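Okay, I promised a few of you the full story of the grip fault, so settle in with a drink, it's a bit of a ramble. Short version: no one was hurt, one vase was, and I've changed how I feel about springs.

For anyone new here, I work on the hand-held grippers at Cenow. You squeeze the trigger, the two fingers close, and every squeeze gets logged so a robot arm can learn from it later. We've been doing table work all month, picking up and putting down light things, which sounds dull and is really my favorite kind of day.

On 30th January Mawar Krishnan was in the middle of a run and said, very calmly, "mine's still holding." She'd let go of the trigger completely. The fingers were still closed on a little glass vase, and they stayed closed for a good few seconds before they popped open all at once. Goodbye, vase.

We did the thing everyone does, which is blame the last person who touched the software (me). I spent the whole afternoon reading my own code and feeling guilty. The log said the trigger was released. The log also said the fingers were open. Both of those were recorded very confidently while the fingers were shut!

That second part is what bothered me, and it still does. A sticky finger is annoying. A sticky finger that reports itself as open is a safety problem, especially once the same hand gets bolted to an arm that's going to trust that number and swing away with whatever it's holding.

Syahrul Mangundap took the unit apart the next morning and found it in maybe ten minutes, bless him. The return spring sits in a little channel, and the channel had picked up a burr, so the spring was catching on it near the end of its travel. You could feel it with a fingernail once you knew where to go.

And the false reading? We measure at the trigger and work out the finger position from there. Fine when the two move together, useless when they don't. I knew that when we picked the sensor, and I talked myself into it because the Peltow board only had room for one. So that bit really is on me.

Then came the unglamorous part. We went back through all 2,642 logged grasps from that batch, comparing the video to the recorded finger position. 99 of them didn't match. Most were tiny lags you'd never notice by eye, but a handful were proper hang-ups like Mawar's, and they'd all gone by without anybody saying a word.

What we've changed so far: new springs, channels cleaned up by hand, and 20 open-and-close squeezes before each run while a second person watches the fingers and not the screen. If one hangs even slightly, that unit comes off the table until Syahrul has looked at it. A real finger sensor is coming with the next board, hopefully by June.

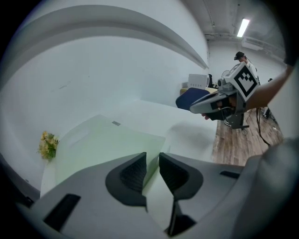
Anyway, if you build anything with a trigger at one end and fingers at the other, please go and check which end you're measuring. And if you've found a small sensor that survives being squeezed all day, my replies are open and I'd love to hear about it — I owe Mawar a vase too, so recommendations on that front are also welcome.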